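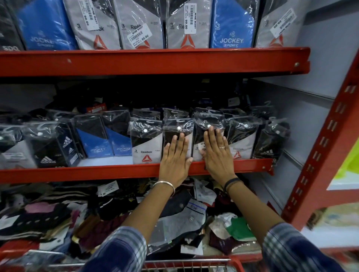
I have been trying to buy fewer things, and it has made me a worse shopper. When I bought without thinking I was quick. Now that I think first, I can spend 2 hours in Tavton and come home with a lemon.

The rule is simple enough. Anything that isn't food goes on a list on the fridge, and it has to stay there until the following Tuesday before I'm allowed to pay for it. I got this from Lụa Trịnh, who used to sit opposite me at Riltitz and who owns, as far as I could ever tell, one bag, one coat and one very good knife. She said the wanting wears off. She didn't say what you do with yourself while you wait.

What I do is read reviews. I now know a great deal about kettles. I know that people who give a kettle one star have usually had a bad year in general, and that people who give it five stars have owned it since the morning. I read 62 reviews of a bread bin in May, and by the end I had stopped wanting the bread bin and had started to worry about a woman whose lid had arrived bent, and whose husband was taking the seller's side.

Socks are the hard case. You can't really argue that you don't need them, but you can't get excited about them for a week either, so they go on the list and sit there looking like a telling-off. Mine were up for four weeks. Every Tuesday I forgot, or the shop was shut, or I decided the ones with the thin heels had some life in them yet. They had none. I was walking about on my own feet with a sort of cuff round the ankle.

There have been savings, I should say. I worked it out on the back of an envelope and I am 80 quid better off than I was at the same point last year, though I then spent a fair bit of it on lunch at Hầu, on the grounds that soup is food and so falls outside the rules. The rules are quite generous about soup.

I rang Lụa to tell her how it was going. She asked what was on the list. I read it out: bath mat, lamp, something for the back of the door, and the word "Ritau" in my own handwriting, underlined, which meant nothing to me at all. She thought it might be a brand of paint. I thought it might be that place with the boat trips. Neither of us could say why I'd want it badly enough to underline it.

It's still up there. By the rules I've been free to buy it for three weeks now, if anyone can tell me what it is and whether it comes in a smaller size.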